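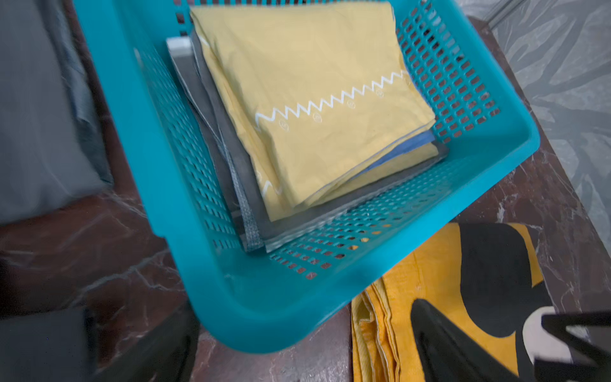 Week 4: Alternative proteins in livestock feed

Feed is usually the largest cost on a poultry farm. Most rations rely on soybean meal for protein, and prices move with harvests and freight.

Case for today: the Cikalby trial fed 2000 layers on two diets, one with part of the soy replaced by fava bean meal. 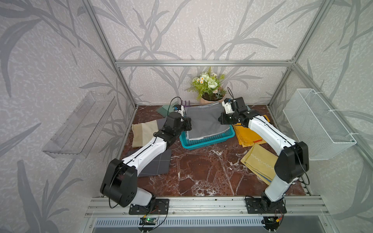
Compare egg weight, shell colour and feed intake before looking at cost per dozen.

Reading: Tanabe handout, page 44. Bring it Wednesday.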